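Review: Naltholm bench arm with the Brokar two-finger gripper

Posted in Shop Equipment

We take in used office computers, strip them, test the parts and put good machines back together. Most of the shop's day is cases open, memory out, processor out, clean, sort, repeat. I wanted to know if a robot arm could take over any of that yet, so we leased one for a season. I've now used it from September into December and this is what I think of it.

The short version is that it can do parts of the job, slowly, if somebody sets up the work for it first. I would not buy one today for a shop our size. I would lease one again.

What you get

The Naltholm kit is the arm, a control box, a mounting plate and the software. The gripper is sold separately, and we got the Brokar because the dealer at Huerta had it in stock and it bolts straight on. Setup took most of two days. The arm itself was fast to mount. The software was the slow part, mainly getting it to agree with itself on where the table was. The printed manual covers an older version of the menus, so download the current one before you start.

You teach it a job by guiding it through the motions again and again. For each job I did 40 passes, which is what the manual suggests for small parts. Plan on a full morning per job, and more if your wrists get tired like mine do.

Processors

This was the test I cared about. Memory and drives are easy for people and a robot doesn't save much there. Processors are where new hires bend pins, and a board with bent socket pins is scrap for us. If a machine could lift a processor out of the socket and set it down safe, I'd pay for that.

Getting to the socket is harder than it sounds. The lever and the load plate are small, they sit down inside the case, and there are capacitors and chokes standing right next to them. A person slides a fingernail under the lever and doesn't think about it. The fingers on this gripper have to come in at one angle and no other, and there isn't a lot of air on either side.

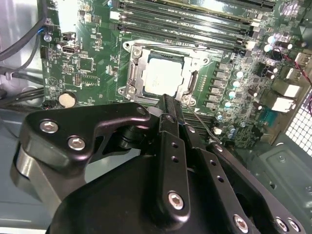 Ploltstead wrote in under my first post on this to say that levers were the reason their shop gave up on the whole idea. They run the same arm with a different hand, and their view is that until somebody builds a gripper with a real fingertip on it, you are better off having a person open every socket first and letting the machine do only the lift. They also asked how many boards I'd damaged.

Fair question, and I kept count because the lease terms asked for it. Over the season we ran 656 processor attempts. I called it a success if the chip came out of the socket and ended up in the tray face up with nothing damaged. With the lever left for the robot to open, it failed far too often to leave alone. With the lever opened by hand first, it got good enough that I could work at the next bench and only look over now and then. We lost two boards, both in the first weeks, and both were my fault for skipping the calibration after I bumped the table.

So I agree with Ploltstead on the lever. I don't agree that it makes the whole thing pointless. Opening a lever takes a second or two. The careful part is the lift, and that's the part I wanted off my hands.

One more thing about processors. Old thermal paste is a problem. It's slick when it's fresh and crusty when it's old, and the grip settings that work for one don't work for the other. Wipe the chip before the robot gets near it. We added that to the hand prep along with taking off the cooler, and the drop rate went down right away.

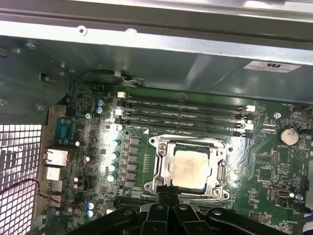
Fingers just below the socket, with the processor still seated.

Speed

It's slow. A trained person here pulls a processor and has it in a tray before the arm has finished lining up. The arm moves at a crawl near the board because I have it set that way, and I have it set that way on purpose. At the faster setting it would overshoot by a hair, and a hair is a bent pin. The longest single lift I timed that still succeeded was 145 seconds. Most are far shorter than that, but none of them would impress anybody who does this for a living.

Where the slowness doesn't matter is when you have other things to do. I can set up a case, start it, and go wipe drives. If your shop has one person and a stack of machines, slow and unattended is worth something. If you have three people standing around waiting on it, it's worth nothing.

The grip

The Brokar is solid. It's metal plates and hex bolts and not much else, and anything that comes loose can be tightened with the key in the box. Mine needed it once. The holding force is adjustable in small steps and it stays where you put it.

The weak point is bulk. It was made for bigger things than computer chips. On server boards with two sockets and memory banks packed in between, I had to throw out my first set of motions and teach it new ones that came in from the other side. It can hold a processor by the edges well enough once it has it. It's getting it that takes the patience.
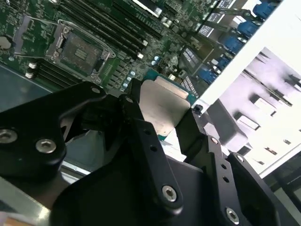 Tilt is the other thing to watch. A chip needs to come straight up before it goes sideways, and if one finger closes a touch before the other the chip tips. Going up at an angle usually does no harm. Going back down at an angle will wreck a socket, so I don't use the arm for installing processors at all. I tried it on scrap boards for a week in October and that was enough. Removal only.

Memory

Memory went better. Pulling a module out of its slot after the latches are open is a straight motion and the arm learned it in one session. Putting one in is harder since it takes a firm push, and the arm stops itself when it feels too much resistance. You can raise that limit. I raised it a little and got most modules to seat, though I still press each one with my thumb before I power anything on.

Fixtures matter more than the arm

If you only take one thing from this review, it should be that the stuff around the robot decides how well it works. Our first setup had parts going into a plain tray, and it was a mess. Chips landed crooked, modules slid, and the next pick would miss. Then we printed a plate with a recess for the processor and a slot for the memory, fixed it beside the case, and the results got better overnight without touching the software.

The same goes for the case. It has to be on its side, in the same spot every time. Cables need to be out of the way, which no robot I've seen will do for you. Cables are soft and each machine's bundle hangs differently. I tried teaching the arm to unplug a drive cable and stopped after an afternoon.

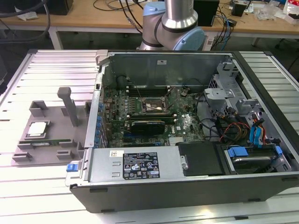 Changing from one model of computer to another means moving the fixture and running the calibration again. That's a good 40 minutes if nothing goes wrong. For us it means saving up machines of the same model and doing them as a batch. Shops that get whatever walks in the door will spend more time setting up than running.

Noise, space and safety

It's quiet. The fan on the control box is louder than the arm. You need a sturdy table, and more floor room than you'd guess from the brochure, because the elbow swings out behind the work. The stop button is big and easy to hit — keep it on the side you stand on. The arm stops when it meets your hand, and it's gentle about it, but the gripper plates have corners and I'd still keep fingers out of there.

Support

Naltholm answers email within a day and the answers are useful. Brokar took longer and sent me the same document twice. Huerta, the dealer, was good about the lease and swapped a bad power cord with no fuss.

Can it do the chore yet

For taking apart computers, in part. It can lift out a processor from a socket that a person has opened and wiped. It can pull memory. It can do both all afternoon at an even pace. It can't deal with cables, it can't be trusted to install a processor, and it can't handle a machine it hasn't been taught. Somebody has to do the prep, and that person already knows how to do the rest.

I'm asked whether something like this could work around the house. I don't see it. My bench is set up so that nothing moves and everything is where it was yesterday, and it still needs watching. A kitchen drawer is a lot harder than that.

Good: build quality, quiet, steady lifts, helpful support from Naltholm
Bad: slow near the board, bulky gripper, long changeovers, outdated printed manual

Rating: 3 out of 5 for the arm, 3 out of 5 for the gripper. The lease runs out at the end of December and I've asked Huerta for a price on another term with a slimmer set of fingers.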